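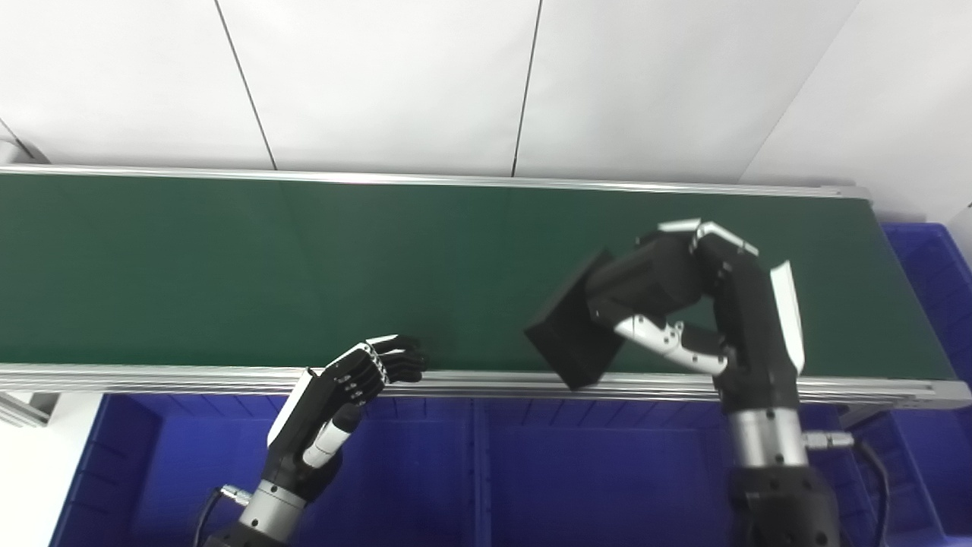 Belt Line and Blue Bins: Frequently Asked Questions

These questions come up most often from people starting at the Perkumdale returns room and from the two shops that send us stock. If yours is missing, ask Gizella Fekete at the front desk or leave a note in the tray by the door.

What goes on the belt?

Small boxed goods only. Most of what we handle is the plain black boxes that Lachance sends, with some mixed cartons from Kendport. Anything longer than 40 centimeters goes to the bench in the next room. Bags, loose cables and anything made of glass go there too.

What are the blue bins for?

The blue bins hold boxes before and after they are checked. A bin is either "in" or "out" for the whole shift, and the tag clipped to the rim tells you which. Please don't switch the tags halfway through. If a bin has no tag, treat it as "in."

How full can a bin be?

Fill it to the top of the ribs on the inside wall and stop there. Bins filled past that point don't stack properly, and the boxes on top get dented corners. An empty bin can be stacked inside another, but check for packing slips at the bottom first.

Which way up should a box sit?

Label side up, if there is a label. Plain boxes can stand on any flat face. Keep them off the rails – a box that rests half on the metal and half on the green will turn when the belt moves.

How far apart should the boxes be?

Leave a hand's width between them. The belt holds more than that, but the check at the far end takes as long as it takes, and a crowded belt means somebody has to stop it.
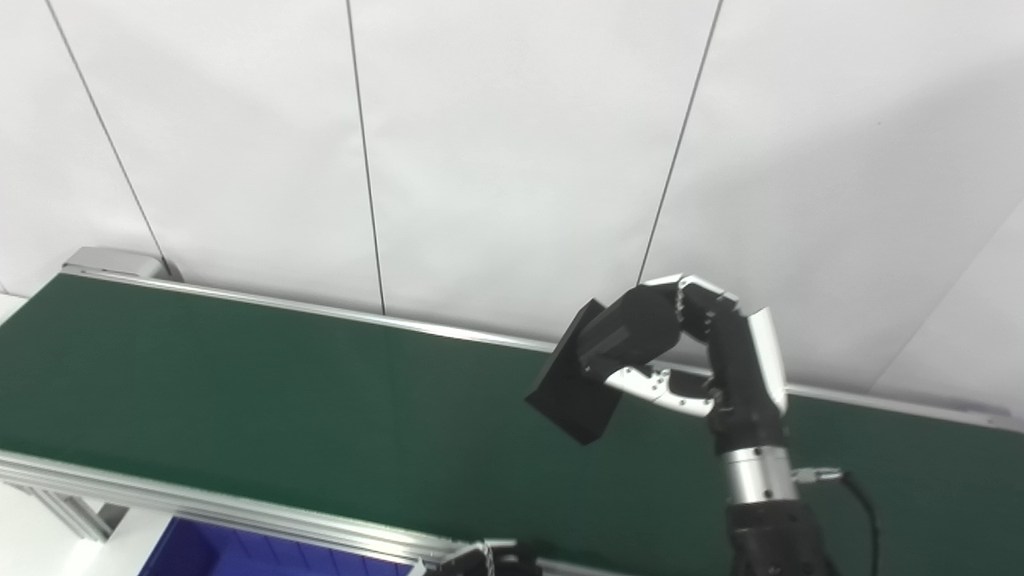 Set each box down flat before letting go of it. A box dropped on one edge can leave a mark on the belt, and the smaller ones tend to tip over. If a box does fall, pick it up, look at the corners and put it back at the start of the line.

How fast does the belt run?

We keep it at the slow setting, which gets through some 400 boxes on a normal shift. The faster setting is used in October and November, and only when Dezső Szalai or another shift lead is in the room.

How do I clean the belt?

Wipe it with a soft cloth and warm water at the end of the shift, with the power off. Go along the grooves in the rails with a dry brush. Don't use spray polish. It makes the surface slippery and it takes several days to wear off.

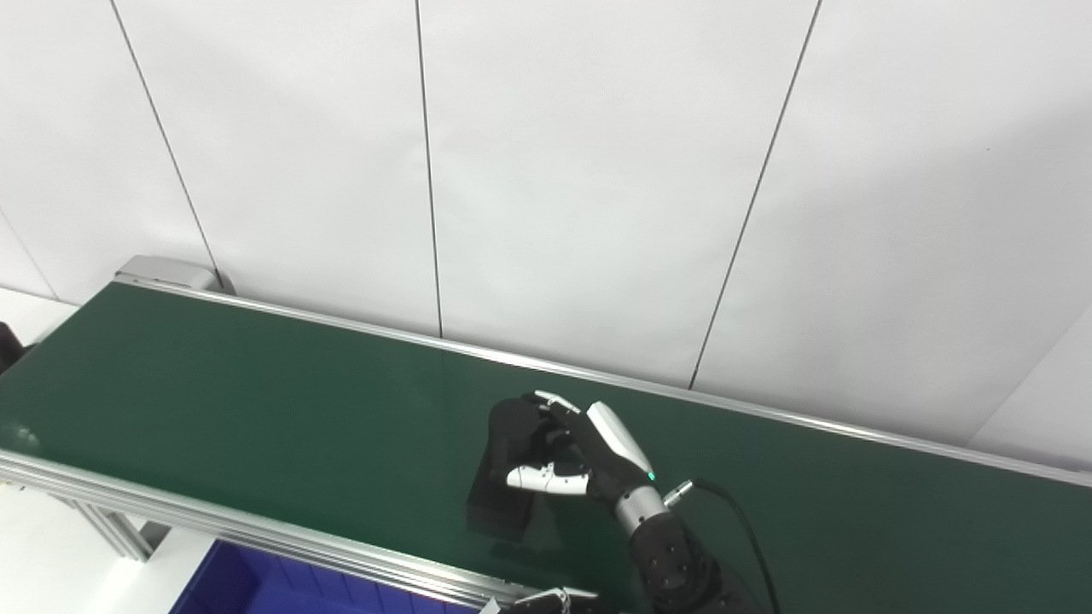

A black box on the green belt.

What do I do with a damaged box?

Put it on the gray shelf and write the reason on a Hetex slip (form 54). Crushed corners, torn seams and missing lids all count. Light scuffs don't. Do not tape a box and send it on, even if the contents look fine.

Can I move the bins closer to the belt?

Yes, as long as they stay clear of the support legs. Two bins side by side will fit along the near rail. Leave the floor at the end of the line open so a cart can get through.

Who do I call if the belt stops?

Turn it off at the wall, wait a minute and try once more. If it still won't run, call extension 73. Don't take off the end covers yourself.

When are finished bins collected?

At 11 a.m. and again at 4 p.m. Bins that miss the second pickup stay in the room overnight with the tag left on.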